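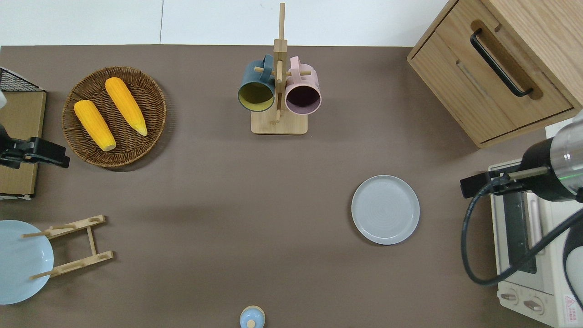
The planner gets blamed for everything, one of the engineers at Terovine told me before I had my coat off, and most of the time it did what it was asked. The trouble, by this account, is in the asking. Somebody writes down a goal such as "plate in rack," and the software has to fill in everything the sentence leaves out.

Terovine writes control software for two-armed robots that handle household objects. The company rents the upper floor of the Mac Giolla building, above a print shop, and the work there is mostly quiet. People look at screens for long stretches. Then an arm moves, and they look at the screens again.

The task I had come to read up on was moving a plate from the table to a wooden dish rack. It sounds like a demonstration somebody would have finished years ago. A flat plate on a flat table is awkward for a gripper with fingers, though. There is very little space under the rim, the surface is often smooth, and a camera looking down sees a circle that could be a plate, a lid or a coaster. Once the plate is up, it has to be turned on its edge, and it sweeps through a lot more of the workspace than the hand does alone.

The program that works this out is called Arnov. Until June it treated a held object as a fixed shape bolted to the gripper. That was simple and fast, and it worked well for mugs. With plates it caused two kinds of failure. Sometimes the plate slipped a few degrees in the fingers while the software went on believing it hadn't. Other times Arnov refused to plan at all, having decided that every path to the rack ran into something.

The second kind turned out to be the more common. When the team went back through 2,739 logged attempts, they found that many of the refusals came from objects that weren't in the way. A mug tree with mugs hanging on it was being stored as one solid block, from the base up to the highest peg. An open basket was filled in to the top. The table was crowded mostly on paper.

The fix was dull and took most of the summer. Perception now passes along how sure it is about each surface, and Arnov keeps a wide margin only where that number is poor. It also plans the lift and the turn together. In the old version the arm raised the plate, stopped, thought for over four seconds, and then turned it. The new version picks the grasp with the end of the job in mind, and it will reject an easy hold on the rim if that hold leaves the wrist with nowhere to go at the rack.
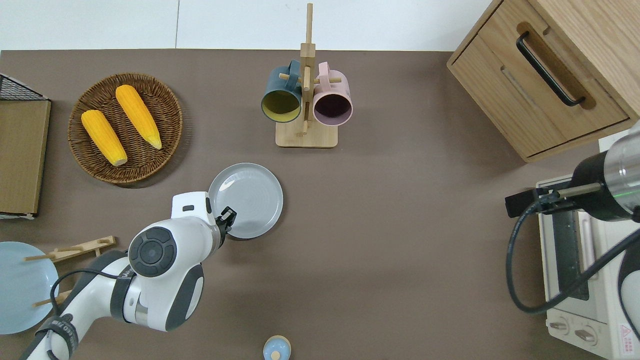
The cost is that a bad grasp now matters more, as the whole plan hangs on it. So the controller checks the angle of the plate as it moves and compares it with what Arnov expected. If the two drift apart, the arm slows down and the plan is patched from that point. If they drift a long way, the arm puts the plate down and starts over. Operators dislike the second option, which looks like giving up. The engineers are fond of it — a plate back on the table is a state the software understands.

The other arm is a subject of its own. Even when it has no part in the task, it takes up space, and its cable takes up space that changes. Arnov models the arm exactly and the cable hardly at all. For now there is a padded zone around it where the working arm may not go, and everyone I spoke to called this a stopgap.

What I saw most of in the building was Clurby, the replay tool. It lines up the camera view, the planned path and the joint readings on one time bar, and lets an engineer drag back to the moment a decision was made. It began as a script for sorting log files. It still has the plain gray look of one, and the search box only accepts exact matches. New hires spend their first two weeks in it, labeling old failures by cause, before they are allowed to change any planning code.

The labels are where arguments start. A dropped plate can be put down to perception, grasp choice or control, depending on how far back the person is willing to drag the bar. The current rule is to mark the earliest point at which the software had enough information to do something else. It is written on a sheet of paper beside the door, with a correction in pen.

Bowls are next on the list. They nest, they roll, and the depth camera has trouble with the inside of the deep ones. A first version of the bowl model is already in Arnov, switched off by default.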